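Zokevard Prize

The Zokevard Prize is a film award given every year to works that deal with a social or political question. It is awarded in the town of Holia, during the last week of the Holia Film Days, and is open to fiction films, documentaries and short films from any country. The prize is best known for its rule on speeches, under which each winner must speak on the subject of the film before thanking any person. In the press it is often called simply "the Zokevard".

History

The prize was started by the producer Annunziata Cattaneo, who had run a small distribution company, Benedetti, for many years. Cattaneo had complained in several interviews that films with a political subject were praised at festivals and then disappeared from the theaters. Her first plan was a fund for distribution, without any ceremony. The ceremony was added on the advice of the director Thomas Melis, who believed that the newspapers would not write about a fund.

The first edition took place in the old Zokevard theater, from which the prize has its name. The theater had 206 seats, and the guests of the second edition did not all find a place. From the fourth edition the ceremony moved to the city concert hall, which holds 700 people. The Zokevard theater was later sold and is now used for rehearsals.

After the death of Benedetti's main investor, the prize was suspended for two editions. It returned with the support of Inent, a company which makes subtitling software. Some former winners criticized this agreement in an open letter and asked that the name of the sponsor should not appear on stage. Inent accepted, and its name is printed only in the program.

Rules and selection

A film may be entered by its producer or by its director, but not by a distributor. It must have been shown to a paying audience at least once before the first day of September. Films that have already received public money from the city of Holia are excluded. This rule was introduced after a dispute over a documentary on the local harbor.

The selection is made in two rounds. In the first round, a group of readers and viewers reduces the entries to a list of twelve titles. In the second round, a jury of five members watches all twelve films together in the same room. The members of the jury may not vote on a film in which they, or a relative, have worked. When the votes are equal, the president of the jury decides.

The winner receives a sum of money for distribution, which must be spent within 120 days. If the money is not spent in this time, it returns to the fund and is added to the next edition.

The speech rule

The rule on speeches was written by Ginevra Pellegrini, the first president of the jury. In its original form it said that the winner "shall speak first of the matter, and then of the friends". There is no limit of time for the first part, while the thanks may not be longer than one minute. A bell is used to mark the end of the minute.

The rule has divided opinion from the beginning. The critic Annick Gauthier wrote that it forces artists to become speakers, although many of them make films because they do not like to speak. Other writers have defended it, and have noted that the speeches are often quoted long after the films have left the theaters. The most quoted is the one by the actress and director Ha-rang Shim, who won with a drama about night workers in a food factory. She read aloud the wages of her characters, shift by shift, and then left the stage without thanking anyone.

On one occasion a winner refused to speak at all. The jury discussed whether the prize could still be given, and decided that silence was permitted. The text of the rule was changed in the following year and now says "may speak" – a change that Pellegrini opposed.

Program and publications

A printed program is given to every guest. It contains the list of the twelve films, a short text by the president of the jury and the complete rules. The speeches are collected each spring in a small book, in the original language and in English. The early volumes are out of print.
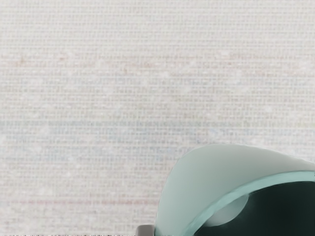 Reception

The prize is considered useful by small producers, mainly for the distribution money. Its effect on audiences is less clear. Melis has said that a political film with a prize finds the same public as before, but finds it more quickly. Gauthier, who later joined the jury herself, has kept her objection to the speech rule and repeated it from the stage.

See also

Holia Film Days
Benedetti (distribution company)
Political speeches at award ceremonies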